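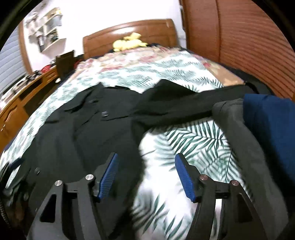 Laundry Tips I Stopped Believing

Every few months somebody forwards me a list of miracle laundry tricks, and I try the cheap ones. Most go nowhere.

Vinegar in the rinse for black clothes is the big one. It's supposed to lock in the dye. Modern dye is either fixed at the factory or it isn't, and a splash of vinegar won't change that. I washed two black T-shirts side by side all winter, one with and one without, and couldn't tell you which was which by February. Cold water and turning things inside out did more for my darks than anything in the pantry.

Dryer balls. Mine saved so little time I'd have done better cleaning the lint screen, so now I clean the lint screen.

Freezing jeans to kill odor? They come out cold. Let them warm up and the smell is back.

Then there's the advice to hang up every coat the second you walk in. Fine, if it's damp. A dry coat can spend an evening on the bed and a few minutes in a steamy bathroom will take care of the creases - wool and most polyester, anyway. Waxed cotton, keep it out of there.

I'll give one trick its due. My neighbor Baiba Paju rubs plain dish soap into collar grease and leaves it 20 minutes before the wash. I expected nothing and it worked on three shirts out of four. The fourth was silk, and I should have read the label.

Still testing: chalk on oil spots. So far I have chalky shirts.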